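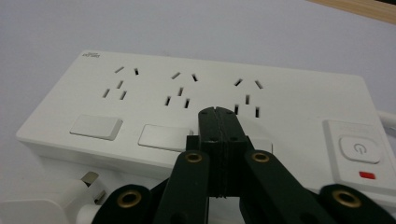

January 13, 2020

Crawlspace moisture job, Cloltbridge house. Notes from this morning plus what's left over from last week. Writing it up before I lose the thread, sorry for the state of it.

Got in through the hatch in the hall closet. Hatch cover still swollen, had to lean on it. Sand the long edge next time, put it on the list.

Readings first. Joists along the north wall still too wet. Same five joists as last time, the ones nearest the downspout corner. Rim board worse than the joists. Meter pins went in with hardly any push at the corner, so there is soft wood there whatever the number says. Middle of the house is fine. South side is fine, dry enough that the dust sticks to your sleeves. So it is one corner and one wall and I am going to stop talking about "the crawlspace" like it is all one thing.

Did the awl test along the sill. Sound until the third bay from the corner, then it goes in to the depth of the ferrule. Marked with blue chalk. If the chalk is gone by the next visit then water is running down the face and we have our answer.

Vapor sheet - the old one is only lapped by a hand's width and not taped. Two of the laps have pulled open. Standing water on top of the sheet in the low spot, under it too. Water on top means it is coming from above or from the side. Under could just be the ground. Bailed it with the cut-down jug and left the low spot bare so we can see if it fills.

Grading outside is flat or worse. Put the level on the long straightedge and the bubble sits toward the house for the whole length of the bed. Someone built the flower bed up against the siding at some point, edging and all, so the soil is above the top of the foundation by a couple fingers. That has to come down no matter what else we find. Owner will not like it, there are bulbs in there. Bulbs can move.

Downspout: elbow at the bottom is there but the extension is gone, just dumps at the corner. Poured a bucket down from the ladder to see. Water came out, sat for a bit, went straight down along the wall. Went back under with the light and there was a dark streak on the inside of the block, in the second course. Not there before the bucket. So at least part of it is that simple.

But not all of it. The wall is damp further along than one downspout would do, I think. Possibilities, in the order I'd bet:

- soil against siding, wicking into the rim
- gutter overflowing midway (seam looks bad from the ladder, black drip line on the fascia)
- hose bib leak inside the wall
- condensation on the duct, which runs right through there with the wrap hanging off

Hose bib: shut it at the inside valve and left it shut. Tag on the valve. PLEASE do not open it to wash boots, use the other side of the house. If the reading in that bay drops and the others don't, it was the bib.

Duct wrap: pushed back up and tied with twine for now. Proper fix is new wrap with the seam on the side and taped. Don't want to do it until the wood is dry or we just hide it.

Vents. There was a long argument last week about whether to close them up and I still don't have a clean answer. Four of the vents are blocked with old foam anyway, so the house has been half closed for years. My view is get the bulk water out first, then decide. Closing vents over a wet floor is how the Kakham place went bad. Took that one apart in June and the subfloor came up in handfuls. Not doing that again.

Cost stuff, rough so I can put it in the estimate tonight:

Gutter seam and two new hangers, downspout extension, splash block - small money, do it now.
Regrade the north bed - one day, hand work, no machine will fit past the gate.
New sheet, taped, run up the wall and fixed - that's the bigger chunk. 400 square feet if we do only the north half. I would rather do the lot but the owner asked for the number on half, so price both.
Sill repair - don't know yet. Opening up the third bay will tell. Could be one length, could be the whole corner with jacking.

Estimate for the first round comes to 2,020 dollars with the half sheet and NO sill work. Make that very plain on the page. Last time we put "sill by others if needed" in small type at the bottom and had an afternoon of phone calls over it.

Sealant trial. Different job but same bench so it goes in here. The Pliretti tube versus the Lema tube on the offcuts of block. Both went on at the same time, same bead, same gun. Set them in the tray with water to the bottom of the bead and left them 17 days.

Pliretti: edge lifted at one end of the second block, maybe my fault, I remember that block being dusty. Rest stuck hard. Tore the face of the block when I pulled it, good sign.

Lema: no lifting. Stays soft though, you can press a nail into it. Pulled off clean from one block which I don't like at all. On the primed block it held.

So primer matters more than the tube, seems like. Repeat with everything brushed AND wiped, primed and not primed, and label the blocks on the bottom where the water doesn't take the pencil off. Half my labels were gone. Only knew which was which from the sketch on the back of the parts invoice, which is now taped in at the back of this book.

Don't use either at the sill until thats done. For the pipe holes in the rim either is fine.

Tools and van:

Moisture meter battery low, it reads high when it is low, so take the first few numbers from today with some salt. I changed it before doing the north wall and repeated the corner, so the corner numbers are good. Middle ones I did not repeat.
Knee pads, the left strap has gone.
Long straightedge has a nick a third of the way in. File it or get bubbles that lie.
Headlamp fine.
Need another box of the small stakes, and poly tape, the wide kind. The narrow stuff we had let go in the cold.
Respirator cartridges, check the date on the bag before anybody goes back under. There is old mouse mess along the east side and I stirred up more of it than I wanted.

Also found under there: an old junction box with no cover, hung off its own cable. Nothing to do with moisture but it goes in the report. Kept clear of it. Owner needs an electrician before we work in that bay, and I'm not bringing a metal jack anywhere near it untill it has been looked at. Circuit not labeled in the panel. Most of the panel isn't.

Photos of the corner are on the shop computer under Cloltbridge, north. Some are blurred from the cold hands. The one with the tape measure against the block is the one to use in the report, it shows the streak best.

Things to settle before next visit:

Does the bed come out this month or wait for the ground to soften. Frost wasn't deep when I put the spade in, went through with one stomp. I vote now. Rain on the way will just load it up again.

Who has the short bottle jack. Not on the shelf.

Do we run a fan. If yes then low and pointed out through the east vent, not blowing across the wet corner into the rest of the house. And not until the bucket test is repeated with the extension on, otherwise can't tell what did what. One change at a time, I know it's slow.

Whether to pull the bottom two siding boards over the bad bay from outside. Would save lying on my back to do the sill. Boards are painted shut, will crack one for sure. Owner said there are spare boards in the garage rafters, didn't look.

Next visit order: read the same bays, same spots, pins in the same holes. Look at the chalk. Look at the low spot. Then bucket test with extension. Then open the third bay if the electrician has been.

Wrote the readings on the joists in pencil too, next to the pin holes, in case this book gets wet again.

Later - went through the old inspection report the owner left on the counter. It says "crawlspace dry at time of visit" and then two pages on it says access was blocked by stored items. So they looked in from the hatch with a light, if that. Ignore it for the baseline. Start from our own numbers.

Hatch closed, valve tagged, ladder back on van. Left the bucket there by the downspout, upside down.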